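Tanduveck arm kit, part two. The build took over six hours, mostly cable routing. Fena sell it with the wrist camera and bracket in the box; the gripper is a separate line on the invoice.

Calibration is still the weak point. Ryan Furnival asked whether the September firmware fixed the wrist offset. It didn't on mine. I entered it by hand.

Lids next. The jaws taper, so there isn't much contact area at the tips. 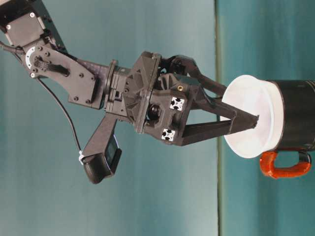
Tanduveck gripper at the lid of the black mug.

Cups are a different job. I set the approach so that one finger goes inside and the other stays outside, then close on the rim. Force is set at 3 on the kit's own scale.

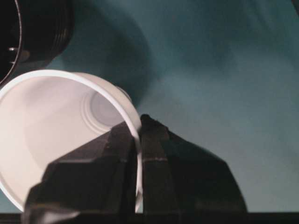
Default is 5, too high for thin plastic in my view. The setting resets at power-off, so put it in your start-up script.

Spare fingers: Horrocks list them, seven days' delivery. Full parameter file goes up once Phyllis Dawber has checked my units.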